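Notebook, dye bench
January, 7:40 in the morning, coffee already cold

Woad vat number two is alive!! I had pretty much written it off last night. The surface was a flat dull gray-blue and it smelled of nothing at all, and a fermentation vat that smells of nothing is a sad thing. This morning there's a coppery film right across the top, a proper patch of bubbles in the middle, and when I pushed the film aside the liquor underneath was yellow-green. Marit, if you read this before you get in: don't stir it! Let me have one look at it with you first.

White box, lid with the black handle and the two latches.
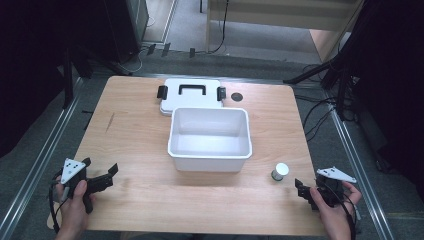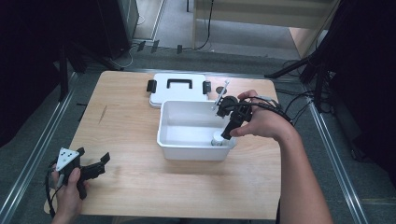 Back to the vat. Recipe as it stands, so I stop hunting for the scrap of paper: 15 liters of rainwater, 300 g wheat bran, 70 g madder (the coarse stuff, the Løken bag that split), woad powder from the Iledel order, soda ash to bring it up to pH 9. Same as vat one except for the bran, which I doubled. Vat one got going much faster and I have no good explanation. It was closer to the heater, so maybe that's all there is to it.

Temperature log for vat two is patchy, sorry. I had it at 38 C when I left and 31 C when I came in, so the blanket is not doing much. Aslak thinks we should sink the whole bucket into a second one filled with warm water and wrap that. I think he's right, and it would cost us nothing. Trying it tonight.

pH had drifted down to 8.1 overnight. Added soda ash dissolved in a little hot water, in two goes, ten minutes apart, ended up at 8.9. I'd like to leave it alone now until it drops under 8.5.

First dips, 9:15. I couldn't wait. Three small test skeins of the Drostora two-ply, scoured, soaked in plain water for an hour and squeezed out well.

Skein A: one dip, five minutes. Came out the color of lime juice and turned while I held it. I have watched this a hundred times and I still called Aslak over to look. Final color a soft duck-egg blue, even all the way round except under the tie, which was too tight. Looser figure-eights next time.

Skein B: three dips, five minutes each, fifteen in the air between. A really lovely mid blue, a bit cloudy in one spot where it must have touched the sediment. We need the net basket back in. Who has the net basket?

Skein C: three dips again, but ten minutes each. Hardly darker than B! So long dips don't buy us much at this strength, and I'd sooner spend the time on a fourth and fifth short one. Worth repeating with the linen, which takes it up slower.

Rub test with a damp white cloth, after rinsing and a dunk in weak vinegar: A clean, B a trace, C more than I'd like. C may just need another rinse. Left it in the bucket by the sink with a tag on it.

Marit's idea from before the break was to overdye the leftover weld yellows, and I want to do it while this vat is happy. There are 576 g of weld skeins in the drawer in four different strengths, from almost cream to that screaming lemon. One dip each on half of them, two on the other half, and we should get a whole run of greens for the sample card. I am ridiculously excited about the lemon one. It ought to go nearly emerald.

Skundico rang about the alum. The new sack is finer ground than the last, so weigh it, please, and don't go by the scoop any more. I've put masking tape over the line on the scoop.

11:30. Film has re-formed after the dips, a bit thinner. Fed it a small handful of bran and put the lid back on the bucket. Smell is now very definitely there (sweetish, barnyard, window open a crack). Resting it until four.

To do: water jacket, find net basket, wind the weld skeins into smaller ties, label A and B before they get mixed up with last month's. Aslak is bringing the long thermometer.

4:10. pH 8.6, 37 C, flower as big as my palm and properly purple. Greens tomorrow!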